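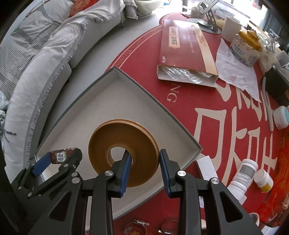 A roll of packing tape in an open box lid, with gift packaging behind it on a red tablecloth.

Print this article | E-mail this article

The Case for a Tray Under the Tape

By Hazel Kincaid
Feb 17, 2018

Search this site Enter keywords Go

Packing tape is the only consumable in household packing that is also a tool. The box, the paper and the filler go into the parcel and leave the house. The tape roll stays, gets moved from one end of the table to the other, and is needed again at intervals that are too short to justify putting it away and too long to justify holding it. Most of the trouble in packing at home comes from this fact, and most advice on the subject ignores it.

My position is that a roll of tape in use should have a fixed container with a low edge, that an ordinary box lid is the best container available to most households, and that the tape dispenser is overrated for this purpose. I will take these in order.

Consider first what the roll does when it has no place. Set on its rim, it rolls. Set flat on a bare table, it stays put, but it is soon under a sheet of paper or behind a jar. Set flat on a tablecloth, it has a further problem: the side of a roll carries a small amount of exposed adhesive, and cloth gives up lint. The lint collects along the side of the roll and shows later as a gray line at the edge of each strip. A strip with a linty edge still holds in the middle. It lifts at the edge, and the edge is where a strip begins to fail.

A lid solves these problems at no cost. The floor of a coated lid is smooth and sheds little. The raised edges stop the roll from traveling and, more usefully, stop other things from sliding over it. The lid can be turned or pushed with one hand while the other hand holds a flap closed. A white or pale interior is an advantage, as a clear or amber roll is easy to find against it. The depth should be less than the width of the tape if possible, so that the fingers reach the roll without catching on the side. Lids from shirt boxes and small appliance boxes are generally suitable. Lids from shoe boxes are acceptable but narrow.

The usual objection is that the dispenser already does this work. Darnell Montoya, who packed parcels beside me for 17 years in the back room of a stationery shop, holds this view and has never given it up. He used a Seidel pistol-grip dispenser for everything, including envelopes. In a shop that sends out 50 cartons of one size before lunch he is right, and I would not argue. The dispenser keeps the end of the tape free, cuts square, and lets the packer work standing up.

At home the conditions are different. A household packs five or perhaps eight parcels in a season, no two of the same size, on a table that is used for meals. Under these conditions the dispenser has three defects. It is heavy and takes up as much table as a small parcel. Its blade is exposed at the height of the packer's wrist. And it accepts only the core diameter and tape width it was built for, so that a household with one narrow roll and one wide roll needs two dispensers or does without. I have owned a Brostora desk model that took narrow rolls and nothing else. It is still in a drawer.

The bare roll also offers better control on short lengths. The packer puts one or two fingers through the core, holds the outside with the thumb, and pulls only what is needed. For closing the end of a long, thin carton, the required strip may be shorter than the minimum a pistol-grip dispenser will deliver without slipping back. Scissors are slower than a serrated blade, but they are accurate, and for a handful of parcels accuracy is worth more.

The loss of the tape end is the one real cost of the bare roll. The remedy is to fold the end under after every use, by the width of a fingernail, with no exceptions. The fold wastes a trivial amount of tape. Buttons, matchsticks and paper clips have all been recommended for the same job. They work, but they have to be kept somewhere, and that somewhere is one more thing on the table.

Some of my correspondents ask about the rest of the table. I have a shorter opinion on this. The packing surface should be divided into what is going out, what is staying, and what is waste, and the tape tray should sit on none of these. Place it toward the packer, within reach of either hand, and let everything else move around it. Cups, food jars and loose napkins should be taken off before the first carton is opened. I know that they are not taken off. Packing gifts around a holiday is done between meals and sometimes during them, and a rule that depends on a clear table will be broken the first time it is applied. The tray is useful because it works on a table that has not been cleared.

A tablecloth does no harm provided the tape stays off it. I would keep it, in fact, if the gifts are in printed boxes, as cloth is kinder to a printed surface than bare wood with crumbs on it. Dark coated board shows every scratch, and red is among the worst. A gift box in that finish should be laid on cloth, wrapped in plain tissue, and put in an outer carton before any packing tape comes near it. Packing tape should never touch the gift box itself. It will take the color off when it is removed, and often some of the board. If the gift box will not stay closed, use a paper band or a ribbon.

Clear plastic inner wrapping deserves a word. It is springy, and it pushes out of an open-ended box as soon as the pressure is released. The common response is to tape it down. The better one is to press it flat, fold it once along the long side, and close the box over it immediately. A folded napkin is not a substitute for proper filler and compresses to nothing in transit.

As to the tape, I have used Mikix and Puso, and the differences between them are smaller than the difference between a clean roll and a dirty one. I would buy the wider tape in either brand. Two strips of narrow tape with a gap between them do not equal one wide strip centered on the seam, and almost every failed parcel I was handed across the counter had been closed with narrow tape.

When the work is finished, the lid can be stored with the roll still in it, flat, on a shelf away from the radiator. The scissors go in beside it. Replace the lid when the corners split, which in my kitchen happens every September or so, when the first overseas parcels have to be made up.

Print this article | E-mail this article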